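My kitchen table tips for writing stories with kids

My two write stories the way other kids eat crackers, which means constantly and with bits left all over the house. Monsters, talking soup, a king who lost his knees... I love every one of them, but I needed some kind of system, so these are the household tricks that have stuck with us.

Cover the table first. Marker goes straight through cheap notebook paper and I have the stains to prove it! A big white sheet or board over the top takes care of it, and the kids end up drawing maps on it too.

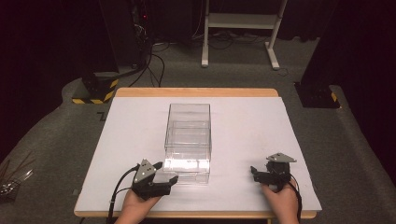 Last changed: November, after bedtime

Keep an idea jar. Ours is an old pickle jar that still smells a little (vinegar and baking soda helped, sunshine helped more). Everybody drops in a place, a creature or a problem on a scrap of paper, and when somebody is stuck they pull out 2. That's how we got "Clurnia" and "a goose with a secret," and that story ran to 39 pages with a sequel set in Povirier.

Write the ending on a sticky note. It can change later. My younger one used to quit halfway through everything, and now she peeks at the note and keeps going.

Read it out loud while you cook. I stir, they read, and I'm allowed to ask one question per page. If I get confused about who is in the cave, they go back and fix it.

Don't correct spelling on the first day. I bit my tongue through almost 400 words about a "night in shinning armer" and I'm glad I did, he was so proud of it.

Store finished stories flat, in something with straight sides, and put the title page on top. Rolled-up ones never lie down again, believe me.

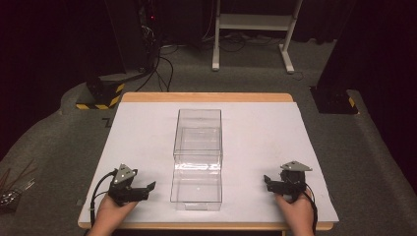
Fixing pages that got wet

Blot, don't rub. Lay the sheets between two clean dish towels with a heavy cookbook on top and swap the towels in the morning. Pencil comes through fine, washable marker pretty much doesn't, so copy out anything you can still read before you start. We saved most of "The Dragon of Werbridge" this way after an orange juice accident, although chapter four is now a bit crunchy.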